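Villow Hand-Held Gripper Kit, Classroom Set

Equipment page, Stergiou Robotics Club
Loan and purchase through Hekero

The Villow kit is a two-finger gripper carried by hand and used to record manipulation tasks. Students demonstrate a task with it, and the recordings are used to train the arm in the club lab. The kit is issued to teams entered in the table-setting project, which started in January.

Each set contains the gripper body, two black fingers, blue textured grip pads, a spare pad pack and a hex key. The pads are a wear item. Replace both sides together -- a new pad facing an old one will pull thin objects off center.
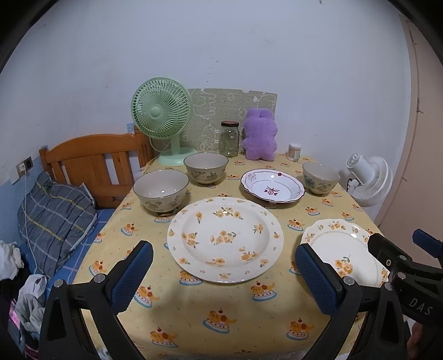

Makis Sotiropoulos
Equipment lead, table-setting project

Plates and bowls are the standard objects for the first unit. A large round plate with a wide rim is the usual starting piece: one finger goes above the rim, one below, and the lift is slow. Scalloped edges are harder to grip evenly and are left for the second unit, together with nested bowls. Patterned tablecloths are allowed and count as a separate background in the task log.

Teams record at home as well as in the lab. A home session needs a table that does not rock and enough reach to clear the back row of dishes. Fans and other household items may stay on the table if they are outside the working area.

Specifications
Recordings per team, unit one: 200
Recordings per team, unit two: 100
Club archive to date: 2,152 recordings, of which 868 are plate lifts
Finger mounts: black plastic, screw-fastened
Pads: blue, textured, replaceable

Care
Wipe the pads with a damp cloth after each session. Do not use solvent. Check the mount screws before recording and tighten by hand only. A loose mount shows up as drift in the finger position, and those files are rejected at upload.

Compatibility
Recordings load into the Fornell task log without conversion. Files made before the January update must be re-exported.

Loans run for two weeks and can be renewed once. Return the kit with the pads fitted. Questions about replacement parts go to Mirta Godoy at the parts desk.

Page updated March 28, 2022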